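## 4. Side panels, tabletop and power

This section covers the Gestetti desk booth from the point where the base frame is standing and level (section 3) to the point where it can be used. Two people are needed for steps 5 to 9. Allow an afternoon for a first booth. Later ones go faster.

The same instructions apply to the single booth and to booths joined in a row. Where a step is different for a row, it says so.

**You will need**

- the 3 mm hex key from bag A
- a Phillips screwdriver
- a spirit level
- a soft blanket or the flat carton, to lay panels on
- bags C, D and F

Bag E is for the Lema shelf kit. If you did not order the shelf, there is no bag E in the box.

> **Caution:** Do not use a powered driver on the panel bolts. The inserts are brass and will strip.

### 4.1 Fit the side panels

1. Lay both side panels on the blanket with the zipper side down. The zipper runs along the bottom edge of the cover and should end up facing the floor.
2. Check the labels inside the zipper flap. L goes on the left as you sit at the desk, R on the right. The panels look alike but the bolt holes are not in the same place.
3. Screw two bolts from bag C into the lower holes of panel L. Leave a gap under each bolt head wide enough to slide onto the bracket.
4. Do the same with panel R.
5. Lift panel L onto the frame and lower it until both bolts sit in the slots. One person holds the panel upright from here on.
6. Put in the two upper bolts by hand. Do not tighten yet.
7. Repeat with panel R.
8. Hold the level against the front edge of each panel. If a panel leans, turn the foot under that side until it is upright.
9. Tighten the lower bolts, then the upper ones.

**Note:** The fabric may look creased along the front edge when it comes out of the carton. Creases drop out over a week or two. A garment steamer speeds this up. Do not iron the panels.

**Booths in a row:** Neighboring booths share a panel. Shared panels are marked S and have bolt holes on both faces. Fit the left booth completely before starting the next one, otherwise there is no room to reach the rear bolts.

### 4.2 Fit the back panel

The back panel slides down between the two side panels from above. It has a notch at the bottom for cables.

1. Run any cables you want behind the desk through the notch first.
2. Stand the back panel in the grooves and push it down evenly with both hands. It will stick if one side is ahead of the other.
3. Press the caps from bag D over the groove ends.

If the panel stops short of the floor rail, the side panels are probably too close together at the top. Loosen the upper bolts by half a turn, push the back panel down, and tighten again.

### 4.3 Fit the tabletop

The tabletop rests on rails on the left and right and is held from below by eight screws from bag F.

> **Caution:** The tabletop is heavy. Lift it in from the front and keep fingers off the side rails when you set it down.

1. Set the rail height. The factory setting suits most chairs. To change it, move both rails to the same pair of holes. The letters stamped beside the holes must match left and right.
2. Rest the back edge of the tabletop on the rails and slide it in until it touches the back panel.
3. Pull it forward again by the thickness of the cardboard spacer in bag F – this gap is for cables.
4. Drive the screws from below, starting with the two at the back.
5. Take the spacer out. Keep it if you expect to move the booth.

The rails are rated for an evenly spread load of 400 pounds. Do not sit or stand on the tabletop, and do not clamp a monitor arm to the front edge.

### 4.4 Connect the Illik power strip

The Illik strip hangs under the back of the tabletop. It has three outlets and a switch.

1. Make sure the strip is unplugged.
2. Hook it onto the two studs under the tabletop and slide it to the right until it clicks.
3. Lead the cord down the left leg and fasten it with the clips already on the leg.
4. Plug it directly into a wall outlet.

> **Warning:** Total load on the strip must not exceed 1,000 watts. Space heaters and kettles must not be used with it. Do not plug one strip into another.

If the switch does not light, press the reset button on the end of the strip. If it still does not light, try a different wall outlet before contacting Cirkus service.

### 4.5 Finish and care

Tabletops come in pale oak, walnut and white. All three are looked after the same way. Dust with a dry cloth. For marks, use a damp cloth with a drop of dish soap and wipe along the grain. Leave scouring pads and bleach in the cupboard.

Tabletop in pale oak:

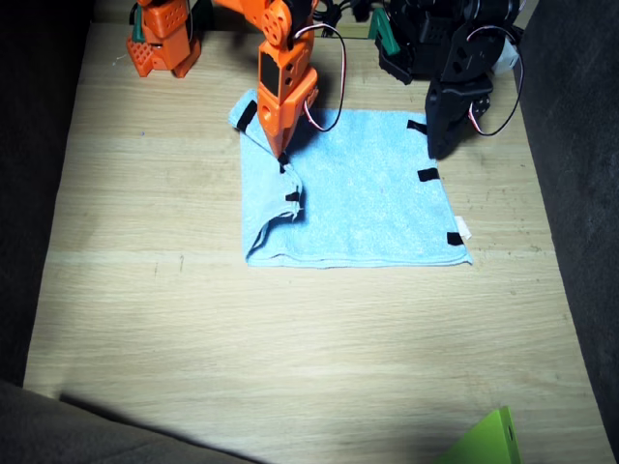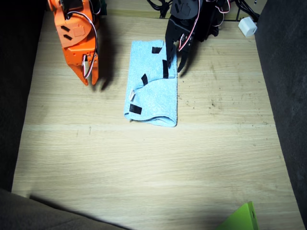 Vacuum the fabric panels with a brush head every month or so. Blot spills at once with a dry cloth. If a stain stays, unzip the cover, pull it off from the bottom up and wash it cold, on its own, with no softener. Put it back on while slightly damp so that it pulls tight as it dries.

### 4.6 Final check

- Push sideways against the top of each side panel. It should not rock.
- Press down on both front corners of the tabletop. If one gives, the rail on that side is in the wrong hole.
- Check that no cord is pinched between the tabletop and the back panel.
- Retighten all panel bolts after the first month of use, and again whenever the booth has been moved.

To take the booth down, work through 4.4 to 4.1 in reverse. Put the bolts back into their own bags. Bag C and bag D have to be ordered separately if they are lost.

Section 5 covers the Lema shelf.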